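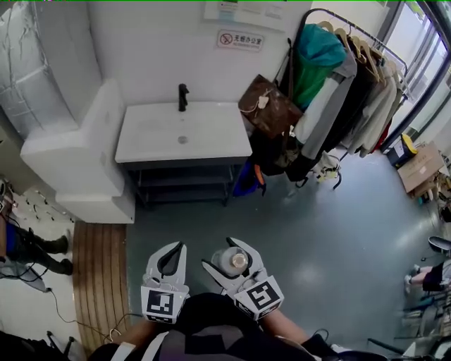 Ratree Phuthong asked whether anyone had got a hand-held gripper to report a true opening near the closed end, as hers stopped agreeing with the calipers as soon as the jaws came within 20 mm of each other. I have the same fault on a home-built pair and would like to know if it is the print, the linkage or the maths.

**Ivars Paulauskas**

My setup, for reference:

- two printed grippers, trigger in the handle, jaws driven through a pair of links
- one square marker on the base of each for the pose
- opening read from a magnetic encoder on the trigger pivot, logged over USB
- arm on the bench replays the log

The pose is fine. The opening is not. With a small plastic bottle gripped across the body, the log says the jaws are 2 mm wider than they are. The arm replays that faithfully and drops the bottle. On wide objects the error is too small to matter. I have reprinted the left gripper with thicker links and it made no difference.

---

**Ona Bite**

You are probably converting trigger angle to opening with a straight line. A two-link drive isn't linear, and it is at its worst near closed. Do a table instead:

1. Clamp the handle so it cannot move.
2. Put a feeler stack or a drill shank between the jaws and squeeze until it just holds.
3. Write down the raw encoder count and the size.
4. Repeat from closed to fully open, with the steps closer together at the small end.
5. Interpolate between the points in software.

Do it once closing and once opening. If the two curves differ, that gap is backlash in the pivots and no table will remove it. Ream the holes and fit shoulder screws. Mine at the Trirkeldale workshop were printed holes on plain M3 thread, and the thread had cut its way into the plastic.

Make a separate table for each hand. Mirrored parts off the same printer still come out different.

---

**Houshang Tehrani**

Just buy a better encoder.

---

**Kanini Massawe**

A better encoder won't help, as it sits on the trigger and the error is downstream of it. Ona's table is right but it is taken with hard gauges. A thin-walled bottle gives and so do the jaws, so the trigger goes on travelling after contact. I put a second, smaller marker on each moving finger and measured the opening directly. It needs decent light and fails if a sleeve gets in front, so I kept the encoder as a fallback – the log has a column saying which source was used.

Also check the zero. If the magnet was glued in with the trigger half pulled, the count may wrap part way through the stroke. Mine jumped at 181 degrees and I spent most of July blaming the cable.

---

**Ivars Paulauskas**

Table done for both hands. The curve was well off straight below 20 mm. Closing and opening disagree on the right gripper only, so I have shoulder screws on order for that one. Finger markers will have to wait until I have redrawn the fingers with a flat to stick them on.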